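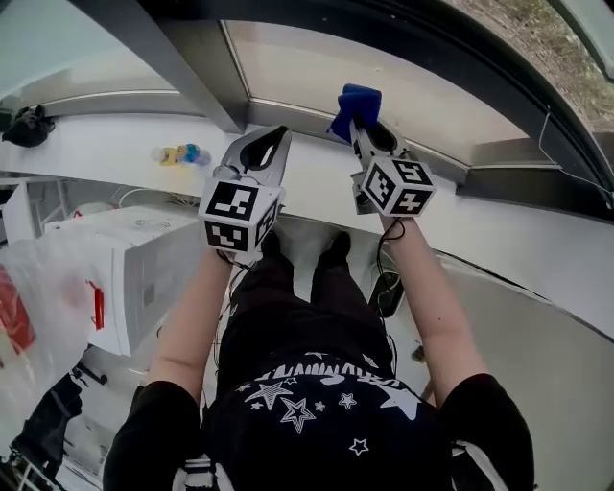

Studio > Facilities > Checklists > Darkroom and Print Room

Darkroom safety check, Westerberg building, room 118
Checked by: Abimbola Ekpo
Date: 10/08/2023

Fixer and developer bottles labeled — OK. One stop bath label is fading, redo it.
Exhaust fan — OK, noisy on high.
Eyewash bottle — FAIL. Expired in May. Replacement ordered from Stusport, order 3711.
Safelights — OK. Both Hasari units tested with the coin test, no fogging.
Floor by sink — OK.

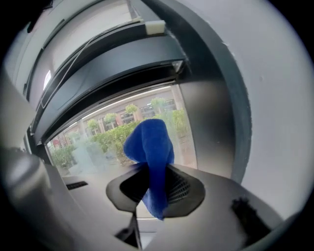 Enlarger cords — 2 of them run too close to the wet side. Kenneth Talavera will move them to the back outlets before the next class.
Paper cutter guard — OK, blade latch stiff.
Dry mount press — OK. Shuts off when it should.
Gloves and tongs — gloves OK, box of 100 opened. Tongs for fixer are missing, do not borrow the developer pair.
Used fixer drum — nearly full. Call Sodivholm for pickup.

Room may stay open for printing. No chemical mixing until the eyewash bottle is replaced.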